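The night bakers of Custau

Quarter past two and the ovens at Restrepo are already up. Flour on the phone, flour on the door handle, flour in my notebook, still there. Dayana Echeverri doesn't look around when I come in. She's shaping. Talk later, she says. Later is four in the morning, as I find out.

Custau used to have a bakery on every other corner, or so people here tell it. Then the supermarket came with its bake-off counter and its rolls from a freezer truck, and the corners went to phone shops and nail bars. Now the ovens are coming back. Small ones. One-room places, no seats, a hatch and a price list in marker pen. They sell out by 9 and pull the shutter down.

Why the night, though. I kept asking. There are ways around it now, cold rooms, slow doughs you mix in the afternoon and leave alone. Echeverri has tried most of them. Her rye is fine with it. The white rolls aren't, she says, they get a skin, they bake up dull. So she gets up at one. Has done since September. Goes to bed when her son comes home from school, up again, repeat.

The numbers are not romantic. Restrepo turns out 500 rolls on a good night, 100 loaves, plus whatever the cafes have ordered. Flour is up. Butter is way up. The electric bill she keeps in a drawer and wont show me. She'd like a second oven and she would like a helper, and she can afford one of them, maybe, by spring.

Over at Skaklow, a few blocks down, the helper question got solved by having two owners. One mixes and bakes, one drives and sells. They swap every month so neither of them gets sick of it. Their thing is a flat seeded loaf, dark, sour, a bit ugly, keeps for a week in a paper bag. I bought two. One made it home.

Then there are the deliveries, the part customers never think about. Crates out the back door, streets still dark, cafes that want their bread on the step before anyone's there to take it in. You learn which porch stays dry and which dog is loose.
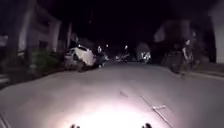
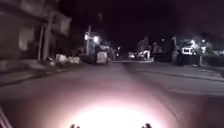
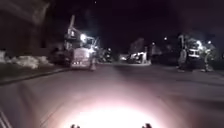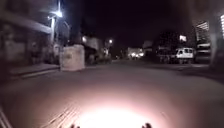
Residential streets, long before breakfast.

Nabila Amrani wrote to us after the first part of this series to say that we'd made the hours sound like an adventure, and she'd done eleven winters of them, and what she remembers is her knees. She also said the bread at Uditz was never as good as people claim now that it's gone. Too much yeast, she wrote, always in a hurry, and stale by supper.

Fair enough. I put the Uditz thing to Echeverri and got a laugh, finally. She learned there. She agrees about the yeast. Half of what she does now is the oppposite of what they taught her, longer, cooler, less of everything, and the other half is exactly the same, down to the way she folds the cloths.

Four o'clock. First rolls out, the crust ticking as it cools. We eat one standing up, no butter, too hot to hold. She talks with her mouth full about rent. The landlord wants 1,278 a month from the new year, and she's done the sum on the back of a flour sack, how many rolls that is, and she doesn't like the answer but she's going to sign. What else would she do. She can't sleep past one anyway, not even on vacation.

By five there's a man at the hatch, then a nurse, then two kids who have clearly not been to bed. Seeded or plain. Cash if you've got it. I leave with a bag under my coat and the rye still to come out, another twenty minutes, she says, come back if you want one.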